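5. Household trial: the basin frame task

This section explains how to prepare and run the basin frame task with the Vodomano two-arm set. Please read it complete before you switch on the arms. The task was chosen by Fiteck because it looks simple for a person and is still difficult for a machine. You should not expect that the arms do it as quickly as you would by hand.

5.1 Before you start

1. Lay the dark cover over the table and pull it as smooth as you can. Some wrinkles will stay, and they do no harm.
2. Put the white plastic basin part on the cover with the threaded neck pointing away from the arms.
3. Open the Skular program and load profile 81.
4. Move each arm to its start position. Wait until both lamps are green.

Note: The plastic is bright and the pads are black. If the light is too strong, the wrist camera loses the edges of the part. Lower the lamp and try again.

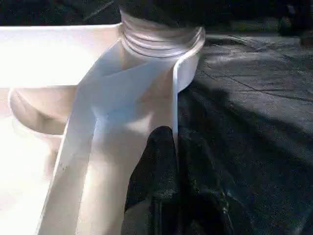

Blair Baird writes to us that grasping one thin edge is still far from doing a chore, and that a machine which needs a special lamp setting is not yet a help in the house. At home there is a window, and the sun does not ask which profile is loaded.

We agree with a part of this remark. Profile 81 was made for a closed room with lamps only. For a room with daylight, please use profile 82 from the Haddad package, but be aware that it is slower.

5.2 Working with pipes

1. Place the pipes on the table within reach of the right arm.
2. Check that the cables of both wrists can move freely in every direction.
3. Start the step "Hold upright" and keep your hand near the stop button.
4. When the pipe stands, let the arms hold it for 2 seconds before you start the next step.

CAUTION: Do not reach between the arms while they are under power, also not when they seem to rest.

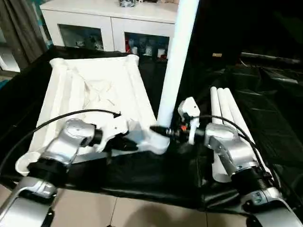 If the step "Hold upright" stops with message 3734, the two arms do not agree about the position of the pipe. Go back to the start position and repeat. After the third message, calibrate both wrists again as explained in section 3.

5.3 Closing force

1. Set the force to the lowest value.
2. Raise it in small steps until the part does not slip any more.
3. Write the value in the table at the end of this manual. 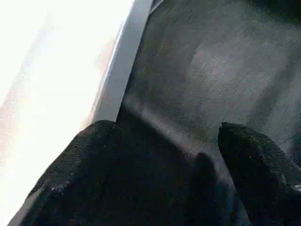

A person changes the force of the hand without thinking of it. The arms cannot do this yet, so one value must serve for the whole task. Too much force bends thin plastic, and too little lets it turn during the lift.

5.4 Lifting the part

1. Select "Wall grip" in the menu.
2. Confirm the grip on the wrist camera view.
3. Lift slowly, not higher than the width of a hand. 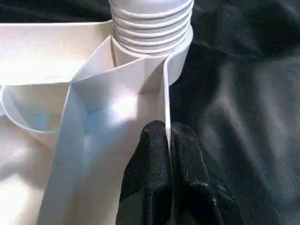
The pads wear with use and must be changed after about 1000 grips. Clean them with a dry cloth only. Before each lift, compare your camera view with ours: the thin upright wall should be between the two fingers, and the collar under the threads should stay free. If a finger touches the collar, open the gripper and begin again from step 1.

Note: Do not leave the arms alone with this task. In September we will send a new profile with a slower lift, and until then a person has to stay at the table.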